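Setting Up the Two-Arm Bench for the Takeout Order Task

Section 2: From cold start to first recorded run

I wrote this section for new club members who have done the safety walk-through and now want to get the arms moving. If you're in the Flundstead student league, this is the same bench and the same task you'll be scored on, so getting used to the order of things here will save you some grief in June. 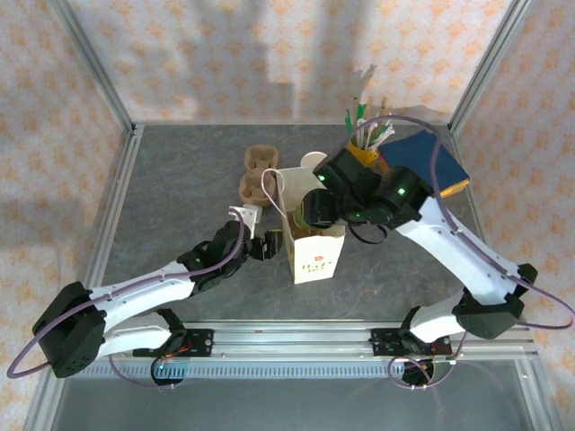
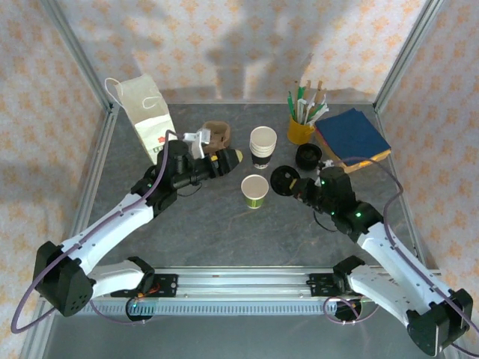 The takeout order task, if you missed the kickoff, is the one where two arms get a drinks order ready together: cups, carrier, bag, and the little extras. One person drives or runs the policy, one person resets the table and stays near the stop button. Please don't try to do both jobs. I have, and I ended up resetting the table with my elbow on the keyboard.

2.1 Before you power anything

1. Check the sign-up sheet and make sure the last team logged out. If the Zuven control program is still open under somebody else's name, close it properly from the menu. Killing the window leaves the arms holding their last position and the next start will complain.

2. Look along the rail. Both bases should be clamped and neither one should wiggle when you push it with your palm. If one does, tighten it a little at a time, going back and forth between the bolts.

3. Follow each arm's cable with your fingers from the base up to the wrist. You want a nice lazy loop with enough slack for the arm to reach all the way across and come home again. A tight loop will feel fine for ten minutes and then pull a connector out right in the middle of your best run (ask me how I know).

4. Clear tools, phones and snacks off the table. Hex keys love to hide in the slotted channel under the rail, so peek in there too.

CAUTION: The boards by the bases are exposed. Don't reach over them with a metal ruler or a drink in your hand, and don't lay anything on top of them, even for a second.

2.2 Powering up

5. Move both arms by hand to the rest pose. Hold each one under the upper link, never by the gripper. The wrist joints are the expensive ones!

6. Switch on the left supply, wait for the wrist light to go green, then switch on the right supply. I know it's tempting to flip both. The control program names the arms in the order they show up, and if it gets them backward your left controller will be driving the right arm, and that's a very confusing way to spend an afternoon.

7. Start Zuven and log in with your team name. It takes a while to load the first time. If it sits there for more than 60 seconds, unplug the USB hub, count to five, plug it back in and start over from step 6.

8. Run the joint check from the Tools menu. Each joint should twitch a tiny bit in turn and come back. If you get error 13, one of the joints didn't answer, and nine times out of ten it's a plug that worked loose at the elbow. Power down before you touch it.

Note: error 1205 looks scary but it only means the log folder is full. Move your old runs to the club drive and clear the message.

2.3 Gripper calibration

9. Open the Misura panel and pick the left gripper. Press Open, wait until it stops, and press Save. Do the same for Close. Then repeat the whole thing for the right gripper.

10. Set the grip force to 2 for anything made of paper. The slider goes a lot higher and you'll be tempted, especially after you've dropped something. A squashed cup counts as a failed run in the league rules, and you'd be amazed how little force it takes to squash one.

11. Test on a spare cup from the scrap box before you use a good one. Close on it, lift it a hand's width, hold it there, and put it back down. If it slides, clean the fingertips with a damp cloth and try again before you go anywhere near the force setting.

CAUTION: Keep your fingers out of the grippers during the Save steps. They move at full speed in calibration mode no matter what the speed slider says.

2.4 Laying out the table

12. Open the paper bag all the way and give the bottom a good push so it stands by itself. A bag that leans will fall over the first time a gripper brushes it, and then everybody sighs.

13. Put the rest of the order where both arms can get at it. Starting positions are supposed to vary between runs, so please don't tape marks on the table. The Ugwu team did that last season, got beautiful practice scores, and fell apart as soon as the judges moved things over a couple of inches.

14. Drive each arm slowly to the middle and back once. You're checking that the elbows clear the side walls and the two wrists can pass each other. If they can't, change your path. Don't move the bases, or everyone else's calibration goes with them.

2.5 Your first recorded run

15. Set the speed to low. Your resetter says "clear" out loud, you say "running" out loud, and only then do you press Record. It feels silly and we do it anyway.

16. Go for one single move first, like bringing one cup over to the carrier. Save the full order for when that feels boring.

17. Press Stop, send both arms to rest, and type a note in the log while you still remember what went wrong. "Bad run" is no help to anyone. "Right gripper came in too high and bumped the rim" is great.

Note: keep your failed runs! We train on some of them, and they make for much better discussion at meetings than the good ones do.

For shutdown, go to Section 3. The order of the switches is reversed there, right supply first.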